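Ostus Shared Workshop Publishes Plans for Member-Built Hand-Held Gripper

FOR IMMEDIATE RELEASE

December 22, 2018

The Ostus Shared Workshop has today made available the full plans for the Pandon, a hand-held gripper designed and assembled by its members. The release includes drawings for all printed parts, a parts list, wiring notes and a 102-page building guide. The files may be downloaded without charge from the workshop's website, and printed copies of the guide can be consulted at the front desk during opening hours.

The Pandon is held in one hand and worked by a trigger. It carries a wide-angle camera above the fingers, so that a person can carry out an ordinary task, such as opening a door or moving a cup, while the camera records what the fingers do. The recordings are intended for use with small robot arms of the kind that many members have built at home. An arm fitted with the same fingers can then be trained on the recorded movements.

Work on the design began in April, when a group of members asked for bench space to build a gripper that could be made entirely with the machines already in the building. The workshop agreed to set aside one bench and one of its printers for the purpose. The first version used a cord to close the fingers and was withdrawn after the cord stretched in use. The second version replaced the cord with a toothed gear, and this arrangement has been kept in the published design.

The housing is printed in grey plastic and takes the larger share of the printing time. An opening in the housing leaves part of the gear in view, which allows the builder to check the teeth for wear and to clear dust without taking the tool apart. The gear is printed separately in white and may be replaced on its own. Builders are advised to print it with the finer of the two settings given in the guide, as gears made with the coarser setting were found to slip under load.
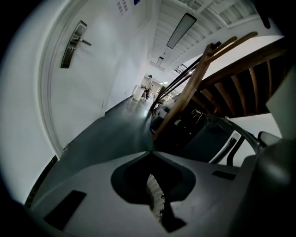 Members have been encouraged to try the gripper away from the bench as well as on it. Early recordings were made almost wholly at a single table, and home arms trained on them performed poorly when the light or the height of the work surface changed. The building guide therefore contains a chapter on recording in corridors, kitchens and other everyday rooms, with advice on fisheye lenses, ceiling lights and shiny floors. It also reminds users to tell other people in the building when a recording is being made, and to respect the wishes of anyone who does not want to appear.

The parts list names 116 separate items, including screws and washers. The greater number can be bought from any general hardware supplier. The camera mount has been drawn to accept several common small cameras, and a blank version of the mount is supplied for those who wish to adapt it. No soldering is needed for the basic model. A wired version with a finger position sensor is described in an appendix and calls for some experience with electronics.

Two supporting projects are released at the same time. Kazemi is a program that matches the camera recording with the readings from the finger sensor and removes sections in which the hand is at rest. Zamix is a simple test stand, cut from board, which opens and closes the gripper repeatedly so that faults can be found before the tool is put into use. Each new gripper made at the workshop is now required to complete 1000 cycles on the stand before it is entered in the lending register.

A spokesperson for the Ostus Shared Workshop said: "Our members have built robot arms at home for a number of years, and the difficulty has usually been in showing the arm what to do. We are pleased to be able to offer a tool that can be made on a modest printer and repaired by the person who made it. We would ask those who build one to report any faults they find, so that the drawings can be corrected."

The workshop has also set aside 10 finished grippers for loan. These may be borrowed by members for up to two weeks at a time, on payment of a deposit, and must be returned with the fingers and camera mount in place. Non-members may use a gripper on the premises during supervised sessions. Spare fingers and gears are held at the tool store and are supplied at the cost of the material.

The plans may be copied, changed and shared, provided that the Ostus Shared Workshop is named as the source and that any changed version is offered on the same terms. The workshop does not sell finished grippers and has no present intention of doing so. Corrections to the drawings will be listed on the project page with the number of the part concerned.

About the Ostus Shared Workshop

The Ostus Shared Workshop is a membership body providing benches, hand tools, printers and cutting machines for personal and group projects. Training is required before the use of powered machines.

Enquiries

Questions from the press and requests for group visits should be sent through the contact form on the workshop's website. Technical questions on the Pandon should be placed on the project page.

ENDS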